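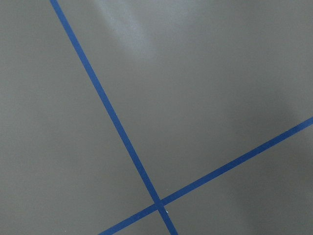

Blue tape crossing on the gray surface.

Feb 27, 2025
Dredville, glaze bench

Picked up the ash glaze tests again. Last real entry on this was in November, when the batch pinholed on the outside of every bowl and was fine on the inside. My note from then reads "try slower bisque, or wash the ash more, or both." I did not do both. I washed the ash and left the bisque alone, so that only one thing changed.

Ash: same sack as before, mixed hardwood, dry sieved through the coarse screen to get the nails and charcoal out. Covered with water, stirred, left overnight, poured off. Repeated until the water stopped feeling slippery. Wear gloves for this. The early water is caustic and I had cracked knuckles for most of the fall from not bothering. Dried the sludge in the wide plaster bowl and broke it up with the rolling pin. It comes out lighter in color than the unwashed, closer to putty.

Batch: 700 grams dry. Half washed ash, the rest split evenly between Kurko feldspar and the Grastummont clay. Weighed the ash last, after it had sat on top of the kiln, so no water in the weight this time. In November I weighed it damp, which means the old recipe was short on ash by some amount I can't recover. I have put a line through that recipe in the binder. Please don't mix from it.

Added water until it coated a finger and showed the fingernail edge. Passed it through the fine sieve, let it sit over lunch, passed it again. It had thickened quite a bit while it sat, so I thinned it before dipping anything. Ash glazes do this and I forget every time.

Tiles: eight, all from the same slab, bisqued to 1000 C in the Wyss. Pressed a bit of texture into the lower half of each so we can see how it breaks over an edge. Numbers are on the back in iron oxide. Even numbers were wiped with a damp sponge before dipping, odd numbers went in dry. A quick dip for the low numbers and a longer one for the high numbers, with a second dip over the top third of each tile. Left a bare strip at the foot in case it runs.

The sponged tiles picked up a thinner coat. Obvious afterward, but it means sponging and thickness are tangled together in this set. If the sponged ones come out clean I won't know whether it was dust or thickness. Next round, match the coat by scratching through with a pin and comparing.

Loaded on the second shelf from the bottom, with a tray of the usual white on either side. That shelf has been the most even one since the elements were changed. Cone pack at the front where it shows through the lower spy hole. Fresh kiln wash on the shelf and a cookie of scrap clay under each tile.

Firing schedule is the one taped inside the cabinet door, no changes. Hold at the end as written. Whoever is in when it shuts off, leave the lid down and the bungs in. We lost a good shelf of mugs to early peeking and there is no glaze result worth that. 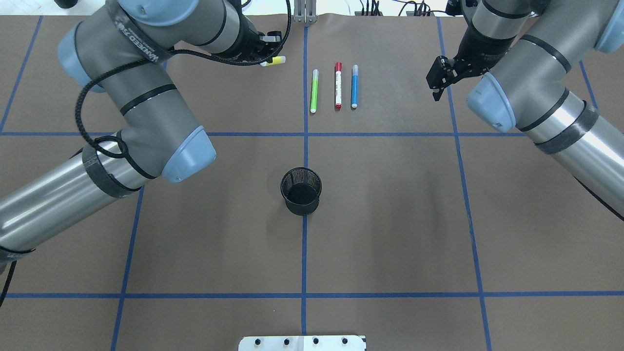
Does the Grastummont clay have to be sieved before it goes into the glaze?
Only the bagged lump clay does; slake it down and put it through the fine sieve, and let it dry again before weighing. The powdered kind can go straight into the bucket with the ash and feldspar.

Other things from the bench while the tiles were drying:

The tenmoku bucket has settled hard. I got most of it up with the paddle and then gave in and used my arm. A pinch of Epsom salts dissolved in hot water went in after that. If it has gone to rock again by the next time somebody opens it, the thing to try is a little bentonite, mixed wet and blended in. Don't throw it in dry, it makes lumps that never come out.

Clear glaze is low. Enough for small pieces, too low to dip a plate. The dry ingredients are all here except whiting, and whiting is on the list.

The gram scale drifts when the battery is going. I noticed the zero wandering between the feldspar and the clay, changed the battery, and weighed the feldspar a second time. It was 2 grams off, not enough to matter for tiles. It would matter for colorants. Check against the brass weight before doing anything with cobalt.

Reclaim: the left bin is white stoneware only, and there was red clay in it. I picked out what I could see. What is left is going to be speckled, so I have marked that bin as speckled and started a clean one beside it. The speckled clay is perfectly good for handles practice and test tiles.

The plaster bowl is getting soft on one side from all the ash water. I could scrape a groove with a fingernail. It should be kept for ash only now, and not used for clay at all, since plaster bits in a clay body will pop out after firing. I wrote ASH on the rim in pencil.

On the pinholes in general, to have it in one place: the old bowls had them on the outside, which is where we trim. Trimming drags grit up to the surface and leaves it open, and the open surface holds air under the glaze. Burnishing the outside with a rib after trimming might be the cure and have nothing to do with the ash at all. The tiles won't tell us this, they were never trimmed. I should have thought of it before cutting the slab. There is a board of trimmed bowls from the Kurko throwing days that nobody has claimed, and I'd like to use those for the next round, half ribbed and half left rough, all dipped the same.

If the washed ash turns out too dull, the step after that is to blend some unwashed back in. The soluble part is what gave the November glaze its runs and the greenish pools in the bottoms, and I would miss those. Washing takes that out along with the trouble. Dust mask for handling the unwashed dry.

To do:
Unload when the pyrometer is down to where the shelves can be handled without gloves.
Lay the tiles out in number order by the window and look at them in daylight before writing anything about color.
Check the bare strips for running.
Break one tile and look at the edge for bubbles.
Order whiting.
Copy the corrected recipe into the binder once the results are in, with the ash marked "washed, weighed dry."
Cover the leftover glaze and label it. It is in the white bucket with the cracked handle.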